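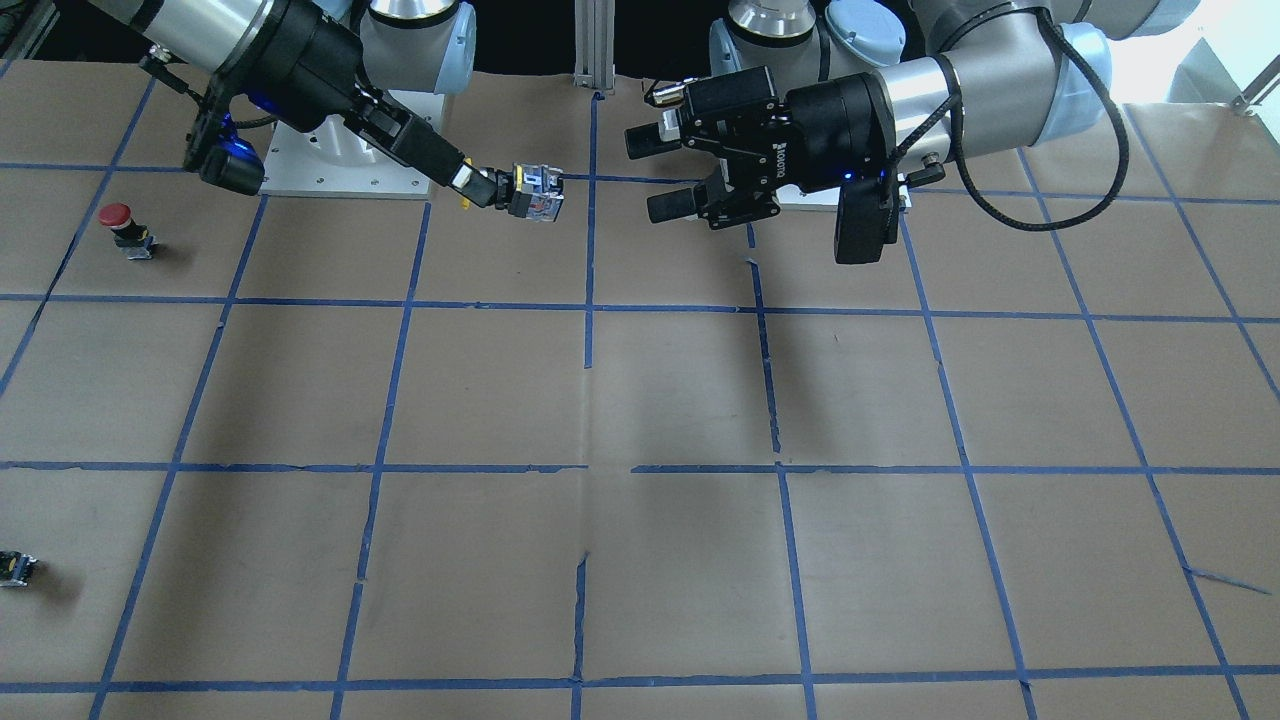
Keep the parts on the shelf

My dishwasher stopped draining in February. It is a Trilon, bought new when we moved to Pranmont, and it had done eight years of ordinary work in a house with two adults and one teenager. The fault was in the drain pump. I know this because the technician who came out found it within ten minutes and showed me where the impeller had sheared off its shaft. The pump is smaller than my fist. It could not be bought anywhere.

The technician was apologetic. Trilon had revised the model and the new pump has a different mount. The old one was discontinued and the warehouse stock had run out the previous summer. He charged me for the visit and left me with a dishwasher in which every other component worked. The replacement cost $790, plus $70 to haul the old one away.

I have been annoyed about that pump for months, and I have come to think it is the most important thing missing from our laws about consumer goods. We have warranties. We have rules about misleading advertising, about energy labels and about what must be printed on the box. What we do not have, for most of what we own, is a plain obligation on the company that sold the thing to keep its parts available for as long as the thing can reasonably be expected to last.

I think we should have one. I would set it at fifteen years for large appliances and ten for small ones, counted from the date the last unit of the model was sold. The parts should be for sale to anyone who wants them, at a price posted in advance.

The right to repair has been a fashionable cause for a while, and most of the attention has gone to phones, tractors and software locks. Those arguments are good ones. A farmer should be able to fix a tractor in a field without waiting for a dealer to drive out with a laptop. But a great deal of what gets thrown out in a town like mine has no lock on it at all. You can open it with a screwdriver. The instructions are on the internet, posted by somebody patient. People give up at the last step, when they go looking for a door latch or a thermostat and find a page that says "no longer available."

You can have every legal right to open the machine and it will do you no good without the piece that goes in it.

When I was growing up, Görtz Appliance was on the main street and it had a parts counter at the back. You brought in the broken bit wrapped in a rag and the man behind the counter went away and came back with a new one. If he didn't have it he wrote the number on a card and it came by bus. My mother kept a wringer washer going this way, and afterward an automatic, for longer than most people now keep a car. I don't want to be sentimental about it. The washer leaked and the counter closed at noon on Saturdays. But the basic arrangement was that somebody had made a machine, expected it to break, and had made extra pieces.

Görtz still exists. It sells new appliances and mattresses, and the parts counter is where the mattresses are. I asked the manager when it had closed and she did not know. She said that for parts they send people to the manufacturer's website, and that for anything older than seven or eight years they mostly don't bother, as it only makes the customer angry.

I also talked to Wiebke Lammers, who spent most of her career in purchasing for a company that makes kitchen ranges and is now retired at the lake. She was more sympathetic to the manufacturers than I am. Her point was that a spare part is not free to keep. It takes up a shelf. It has to be counted, insured and kept dry. Rubber hardens and grease dries out. If you make ten thousand extra and sell four thousand, the rest go in a dumpster, and you have used up steel and plastic for nothing. She said that in her time the company had stocked 1,970 separate part numbers for a single family of ranges, and that many of them were never ordered once.

I take that seriously. A badly designed rule could end up filling warehouses with knobs. But I asked her which parts did get ordered, and she answered without having to think about it: elements, igniters, door hinges, gaskets, the control board. On any machine the list is short, and the people who make the machine know what is on it. They know better than anyone, having paid for the warranty claims. A law could require them to stock the parts that fail and leave the rest alone.

She also told me something I had not considered. The reason there were so many numbers was that nearly every new model got its own version of nearly everything. A hinge would be moved by a few millimetres to suit a new panel. The old hinge and the new hinge did exactly the same job, and neither would fit the other's holes. The engineers were not being wicked. It was simply that no one was charging them for it. If her department had been told it would have to supply both hinges for fifteen years, she said, somebody would have walked down the hall and asked for the panel to be redrawn.

That, to me, is the strongest argument for the rule. The stock of parts would be useful, but the larger effect would be on the drawing board. A company that must support a pump for fifteen years will think twice before inventing a second pump. It will use the same one across several models, and buy a standard one where it can. Standard parts are made by more than one supplier and they get cheaper. They also end up in the drawer of every repair shop, so that the technician who comes to your house has one in the van.

The usual objection is price. If companies carry these costs they will pass them on, and the people hurt most will be those who can only afford the cheapest machine. I have some sympathy with this as well, but I think it gets the arithmetic wrong. The cheapest machine is only cheap if you look at the day you buy it. My neighbour has had three Vivari washers in the time I have had one of another make. Each was a bargain. Added together they cost her more than the most expensive washer in the showroom, and she has had three weeks of hauling wet towels to the laundromat besides. People without much money don't buy the short-lived machine out of foolishness. They buy it because it is what they can pay for that week. If the cheap machine could be fixed for the price of a belt, they would be the first to gain.

There is also the second-hand market, which is seldom mentioned. A used dryer has some value if parts exist for it and almost none if they don't. When my sister furnished her first apartment she did it entirely with used appliances, and they lasted. I would not advise anyone to try that now without checking the model numbers first, and a person who needs a fridge by tonight is not going to check the model numbers.

Another objection is that technology moves on and old machines waste power. This was a fair point when a new fridge used half the electricity of an old one. The gains since then have been modest. A dishwasher from eight years ago and one from this year wash a load with much the same water and much the same power, and whatever I save on my new one will not pay for the metal in it. I would have kept the old one gladly.

Then there is 3-D printing, which someone brings up every time. It is fine for a knob or a dishrack clip. I have used it for a clip myself, at the library. It won't make you a motor, a seal that holds hot water or a circuit board. If manufacturers were made to publish the drawings for parts they no longer supply, printing and small machine shops could do more than they do, and I would put that in the law too. Once a company has decided a part is not worth making, it is hard to see what it loses by letting somebody else make it.

Some other jurisdictions have already brought in minimum periods for certain appliances, and appliances are still being sold there. Our own governments have spoken warmly about the subject and moved slowly. The consultation on the provincial proposal closes on 15th July, and as drafted it asks manufacturers only to "disclose" how long parts will be available. A company could disclose that the answer is two years and be fully in compliance. I have written in to say that disclosure is not enough, and I would encourage anyone who has stood in a kitchen with a dead machine and a discontinued part number to do the same. It can be a short letter. Give the make, the age and the piece you couldn't get.

The old Trilon went out on the truck with its racks still in it. The racks were in perfect condition. I had replaced the wheels on the lower one the year before, when you could still buy them.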